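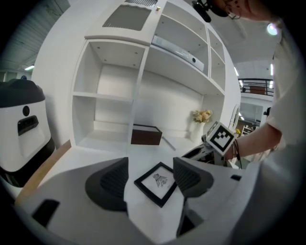
Lista de verificação – armazém Stallum, piso 0 e mezanino
Data: 28/07/2022
Visita anterior: fevereiro
Inquilino: Ralivent. Proprietário do edifício: Pravbridge

OK = conforme / NC = não conforme / NA = não se aplica / V = voltar a ver

1. SAÍDAS E CAMINHOS DE EVACUAÇÃO

1.1 Portas de emergência abrem sem chave – OK
1.2 Barra antipânico, porta nascente – NC
Prende a meio curso. Já estava assim em fevereiro, na altura ficou só como observação. Agora passa a não conformidade.
1.3 Corredor principal desimpedido – NC
Paletes encostadas do lado direito, junto ao quadro elétrico. Desviadas durante a visita, mas fica registado na mesma.
1.4 Largura livre no corredor do mezanino – OK
1.5 Sinalização fotoluminescente – V
Falta uma placa no patamar da escada. Duas outras com pó, limpar antes de decidir se é preciso substituir.
1.6 Iluminação de emergência – NC
Bloco por cima do cais não acende no teste. Os restantes aguentaram os 30 minutos.

2. EXTINTORES E INCÊNDIO

2.1 Extintores no sítio e com etiqueta válida – OK
2.2 Acesso livre aos extintores – NC
O da zona de embalagem tem um carro de cartão à frente. Sempre o mesmo. Marcar o chão a amarelo, pedido pela segunda vez.
2.3 Boca de incêndio armada – OK
Mangueira bem enrolada, sem fuga na válvula.
2.4 Central de deteção sem avarias – V
Uma avaria de bateria no visor. O técnico tinha vindo na semana anterior segundo a folha, mas não há relatório no dossiê.
2.5 Porta corta-fogo do arquivo – NC
Calçada com uma cunha de madeira. Retirada. Mola a precisar de afinação, a porta não encosta sozinha e por isso é que põem a cunha.

3. ESTANTERIA

3.1 Placas de carga visíveis – OK
Limite de 700 kg por nível nas filas A a D. Nas filas novas (Shirazi) ainda falta afixar, ver 3.2.
3.2 Placas nas estantes Shirazi – NC
Não carregar os níveis de cima enquanto não houver placa. Dito no local ao responsável de turno.
3.3 Prumos sem amolgadelas – NC
Fila C, prumo da ponta, lado do cais. Pancada de empilhador a meia altura da perna. Esvaziar o módulo e pedir avaliação ao montador. Não endireitar à martelada.
3.4 Pinos de segurança das longarinas – V
Vistos só até onde se chega do chão. Fazer o resto com plataforma.
3.5 Protetores de prumo fixos ao pavimento – OK

4. EMPILHADORES E CARGA DE BATERIAS

4.1 Verificação diária preenchida – NC
Livro em branco em vários turnos. Assinaturas todas com a mesma caneta e a mesma letra noutros. Rever com a chefia.
4.2 Cinto, buzina, luz de marcha atrás – OK
4.3 Horímetro registado – OK
2082 horas no empilhador retrátil. Revisão a marcar.
4.4 Zona de carga ventilada – OK
4.5 Lava-olhos junto às baterias – NC
Validade ultrapassada na garrafa. Subsituir já, não esperar pela próxima encomenda.

5. ELETRICIDADE

5.1 Quadros fechados e identificados – OK
5.2 Teste do diferencial – OK
5.3 Extensões em uso permanente – NC
Duas no escritório do mezanino, uma ligada na outra. Pedir tomada nova à Pravbridge. Até lá uma só, com interruptor e sem passar por baixo do tapete.
5.4 Cabos no chão com calha – V
Calha solta junto à impressora de etiquetas.

6. PRIMEIROS SOCORROS E INSTALAÇÕES

6.1 Caixa completa – NC
Faltam compressas e luvas. Soro fora de prazo.
6.2 Lista de contactos afixada – V
Desatualisada, ainda com o número da portaria antiga.
6.3 Água potável e copa – OK
6.4 Balneários – OK
Ralo lento no duche do fundo.

PRAZOS

Imediato: 1.3, 2.2, 2.5 (cunha), 3.2, 3.3, 4.5, 6.1
30 dias: 1.2, 1.6, 4.1, 5.3 e todos os V
180 dias: pintura completa das marcações de pavimento – pode ir junto com a obra do cais, se a Pravbridge confirmar

Nota para a Ralivent: mandar fotos das correções com o número do ponto no assunto. Em fevereiro vieram todas no mesmo email sem legenda e perdeu-se uma manhã a perceber qual era qual.

Ficou por ver a cobertura, escada de acesso fechada à chave. Combinar chave com a portaria antes da próxima visita.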